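Ticket: Life satisfaction survey, wrong scores in the export
Product: Mirani survey module
Opened by: Flinel choir wellbeing project
Status: Waiting for second export

3/22/22

Hello support team,

We run a small study on singing in a group and satisfaction with life. We invited 1000 people from the choirs in Cestance and we use your module for the questionnaire. In the first wave 200 people answered all the questions. On the screen their results look correct. When I make the export, 13 of them have a total score that is higher than the maximum of the scale.

What I tried already:
- I made the export again in another browser. Same 13 rows.
- I changed the format from comma to tab. No difference.
- I compared the single answers by hand with the screen. The single answers are good, only the total is wrong.

All 13 persons used the paper form first, and our assistant typed their answers later with the Britex entry page. I don't know if this is important.

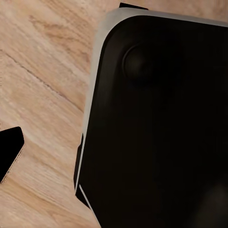
Support answered that the entry page is probably the important part. If a form is saved as a draft and then sent, the total can be added two times for the last block of questions, and we should look if the difference is always equal to the score of that block.

I checked this in the evening. For 11 rows it is exactly so. The other two have a bigger difference, and in both of them the question about how often the person sings at home was corrected after sending.

I have now recalculated the total from the single answers, outside of the module. Please tell me if I can delete the drafts without losing the sent forms. The second wave is in July and I would like to use the same entry page again.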